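Cevbridge Student Robotics Program
Progress report to the Pirzada Fund, second reporting period
Prepared by Tolera Jemal, program lead
2026-06-20

1. Status

The program is on schedule against the revised plan submitted in February. The student team has moved from single-object picking in open space to picking packaged food items in a fixed work area. Navigation work is paused until the fall term, as agreed. No change to the total budget is requested.

2. Work completed

The team collected 541 teleoperated episodes in this period. Of these, 400 were accepted for training after student review. The remainder were rejected for operator error, dropped camera data, or a start position outside the permitted area. The cumulative total of recorded episodes, accepted and rejected, now stands at 1,116.

Episodes are labeled by the students using a short form that records the item type, the operator, the outcome, and the first point of failure if there was one. Two students label each episode independently. Where the labels differ, a third student decides. The form was shortened in this period after the first version proved slow to fill in.

The task set uses ordinary store packaging: bottles, flexible bags, small wrapped bars, cans. These were chosen over molded test blocks so that students would have to deal with shiny film, clear plastic, and items that change shape when gripped. Items are worked on the top of a drawer cabinet, with an open cardboard box on the floor next to it.
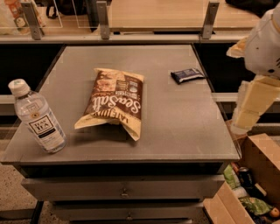

Figure 1. Cabinet-top work area with bottle, snack bag and wrapped bar; gripper at right, box of packaged items below.

Grasp planning for flexible bags remains the weakest area. The current method estimates a center point from the visible outline and closes the fingers across the shorter side. This is adequate for bars. On bags it often selects a point over the filled section, where the film slides between the fingers. Students are testing a second method that looks for a sealed strip or loose flap and grips there — early results are mixed, and the method fails when the flap is folded under.

Clear bottles cause a separate problem. Depth readings through the transparent sections are unreliable, so the planner now uses the label and cap as reference features and ignores the rest of the body.

3. Evaluation

A fixed test of 53 trials was run at the end of the period using the Wonora control software, with items and start positions drawn from a list prepared in advance. Trial logs are supplied separately. Results by item type will be reported once the same test has been repeated with the second bag method, so that both can be compared on equal terms.

4. Issues

Finger pads wear faster than planned. Replacement stock has been moved from the spares line to consumables.

Lighting in the Stonau lab varies through the afternoon. Recording sessions now begin with a reference capture — this adds a few minutes per session.

5. Next period

Repeat the fixed test with the second bag method.
Extend the task set to opening and closing the cabinet drawers.
Prepare the team's entry for the regional student competition, including the written safety review.

The financial statement is attached as Annex A.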